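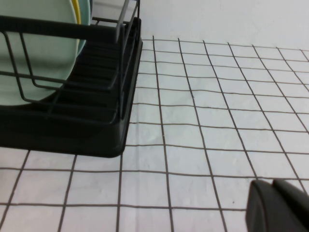
# Psalm 88, again

Quick one, I've got a train at ten to four and haven't packed.

Been stuck on Psalm 88 since the end of May. Didn't plan it. I was meant to be going through the whole psalter with the evening office, one after another, the way Fr Chávez had us do it when I was first confirmed, and I got as far as 88 and stopped. Read it again the next night. And the next. The rest of the psalter can wait.

If you don't know it – it's the one with no turn. Most of the laments have one. "How long, O Lord", a few verses of misery, then a "but" or a "yet" and you're on the way back up. Psalm 13 manages the whole trip in six verses. Psalm 22 takes longer but gets there. 88 starts with "O Lord God of my salvation" and goes down from that and the last word in Hebrew is darkness. Full stop. Next psalm.

Coverdale has "My lovers and friends hast thou put away from me, and hid mine acquaintance out of my sight." Which is gentler than the Hebrew, I think. I like it, I grew up with it, but the sense seems to be nearer to "darkness is my closest friend", or just "my companions – darkness". The grammar is odd and the commentaries don't agree. I have two on the shelf and they flatly contradict eachother.

Anyway. Yvette Kowalchuk lead our reading group at Hollham on this over the summer and I've been chewing on something she said. We'd all been doing the usual thing, hunting for the hopeful bit. Somebody said well, he's still praying, so that's faith. Somebody else said the first verse counts. And Yvette said could we please leave the man alone for ten minutes.

I was a bit cross at the time. It felt like being told off. But I went home and read it out loud in the kitchen and I think she's right, I was tidying him up so I didn't have to sit with him. I do it with people too. Did it to my sister all last winter, if I'm truthful. She'd ring and I'd have a verse ready before she'd finished the sentence.

The "still praying" point is still true I suppose. Three times he says he's called out – day and night, daily, in the morning. I just don't want to use it as the way out any more.

Other thing. Verses 10 to 12, the questions. "Dost thou shew wonders among the dead?" I always heard those as despair, and this time round they sounded more like arguing. Like a man with a case to make. The dead won't praise you, so what use am I to you down there? Cheeky almost. Job does the same. Not sure what to do with that yet, and I'd want to read it alongside Isaiah 38, where Hezekiah says nearly the same words and does get better.

We never sing it at Hollham except on Good Friday, and some years it gets dropped for time. Shame. I'd like to hear it on an ordinary wet weekday with four people there.

Practical bits – the group starts again after half term, we're doing Lamentations, bring whatever translation you've got. I still have someone's copy of the Kedon lectures with pencil all through it, is it yours? Shout.

Right. Socks. Will try to write up Isaiah 38 when I'm back, no promisses.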